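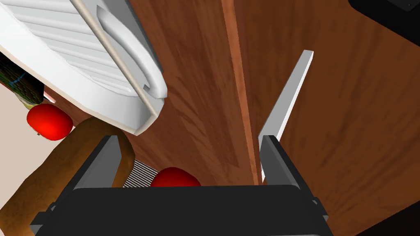

I have been building the same kitchen robot in a shared workshop for long enough that people there ask after it the way they would ask after an elderly dog. It lives on a bench at Ristside, it has a secondhand gripper I paid 200 dollars for, and it exists twice, once in metal and once in the simulator on my laptop. I want to put in a good word for the second one, which gets very little love from the kind of people who (like me!) came to this hobby because they enjoy a drill press.

The usual complaint is that simulating is a way of putting off the work. You sit there dressing up a pretend counter when you could be tightening real bolts. I held that view myself for a good while, and I held it loudly, usually with a screwdriver in my hand. Then in June I ran the arm into the bench and stripped a gear, and the replacement from Lozano cost me 167 dollars, and I spent the wait learning to set out a counter in software instead. Tomatoes, something bready, a white appliance, plenty of wood grain. I crashed into all of it, cheerfully and for free, every evening until the part came.

What won me over was the clutter. On my real bench I had always cleared a nice wide space and put one object in the middle of it, because I was frightened for the motors, and so the arm only ever learned a world with one object in it. Nobody's kitchen looks like that. Mine certainly doesn't — there is always a loaf sitting where you need your elbow to go. A tomato right down between the fingers and a long pale blade standing up next to one of them is a much fairer question to ask of a gripper, and I would never have dared ask it with real parts.

I do have grumbles. My project, which I call Wornorico for reasons lost to me, has 805 practice runs saved in it, and I'd trade a good many of them for one honest afternoon with a tomato that bruises. Simulated fruit is terribly forgiving. Friction is a number you typed in yourself, probably late at night, and it is easy to grow fond of a number like that. The Sirkitz board that drives my fingers has a small lag that I left out of the model for 8 weeks, and I blamed the gripper the whole time, poor thing.

So please keep your drill press, and keep your bench messy. But if you are about to power up an arm you saved for, give it a few evenings in a made-up kitchen first, and make that kitchen as crowded as your own. I still have a lag to measure properly, and the good calipers are free after seven.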